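Notebook, sim collection, Jesbridge bench
January, second batch

Started 9.40. Carried on with the tabletop set for the Istar policy. Target for this batch is 300 kept episodes, all single pick and place, all from the wrist view plus the fixed overhead view. We had 109 kept when I sat down.

Settings left as they were at the end of the last batch, apart from the lighting. The lamp is now sampled per episode instead of per scene. I had it per scene by mistake and it made long runs of episodes with the same shadows. Those earlier ones are still usable but they should be weighted down or mixed in well when we build the training split. I have put a note in the manifest.

Physics step unchanged. Gripper opening at reset is full width every time. We talked about randomising it and I still think we should, but not in the middle of a batch.

Scene generator

The Bravari clutter script places the objects by dropping them from a low height and waiting until everything stops moving. Two problems with this.

First, the wait is too short. Long thin objects keep rolling after the script has decided they are at rest, so the episode starts with something still drifting. I raised the settle limit and threw out 8 episodes where the start pose and the first logged pose did not agree. They are in the rejects folder with the reason written in.

Second, the spawn area is wider than the part of the table the arm can reach comfortably. Some targets land where the only grasp is at full stretch. The operator can do it but the motion is ugly, with a lot of stopping and correcting, and I do not want the policy learning that. For now I skip the scene if the target is outside the inner zone. Clutter can stay wherever it lands.

Teleop

Drove the first block myself with the hand controller. The lag is better since the logging was moved to its own process. Still a small hitch when an episode is saved, so wait for the beep before touching the controller, otherwise the first few frames of the next episode have a jump in them.

Reminder on how to drive, as the last lot of episodes was uneven:
Approach from above, then tilt if you need to. Do not come in sideways.
Pause briefly before closing.
If you miss, open fully, back off and try again. Keep the episode if the second try works. Mark it "retry".
If you miss twice, end it and mark it "fail". We do want some of those, in their own folder.
Do not push clutter out of the way unless the instruction says so.

Instructions are still being written by hand after the episode. I tried letting the script fill them in from the asset names and they came out stiff and sometimes wrong, as the asset names describe what the mesh was sold as and not what it looks like at that size. "Pick up the long green one" is closer to what a person would say. Tạ set, which is the second asset pack, is the worst for this. Half the names are just codes.

Wrist view

Went through the wrist camera frames after lunch. Main worry is dark objects. With the lamp low they turn into flat black shapes with no surface to them, and I could not tell which way round they were sitting. The overhead view copes better. Raised the minimum lamp level a little and will compare. 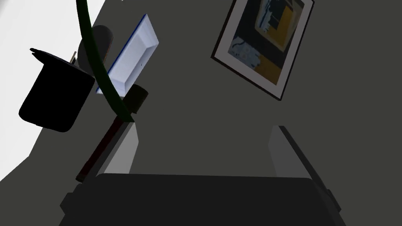

Wrist view, fingers open. Black object far left has almost no surface detail. White tray is fine. Left pad reads much lighter than the right.

The difference between the two finger pads comes and goes with the lamp direction. I would leave it in. A real gripper will have the same thing under a window.

Overlap is the other point from the frame. The green band crosses both the dark grey rounded object and a corner of the tray, and from this angle it ends right at the fingertip, so you cannot judge from the one view how far off it is. Episodes with this sort of overlap should not be filtered out, but the instruction needs to be clear about which object is meant. I rewrote 5 that just said "the dark one".

Flat pictures are in the clutter list as well. Leave them in as background, but take them off the target list until we have a sensible grasp for them.

To do
Rerun settle check on the whole of the first batch.
Randomise gripper opening at reset, next batch only.
Compare old and new lamp minimum on the same seeds.
Ask for readable names for the Tạ pack.
Copy rejects to the shared drive before the disk fills up again.

Stopped at 16.20. Controller is on charge, sim left paused on the next seed.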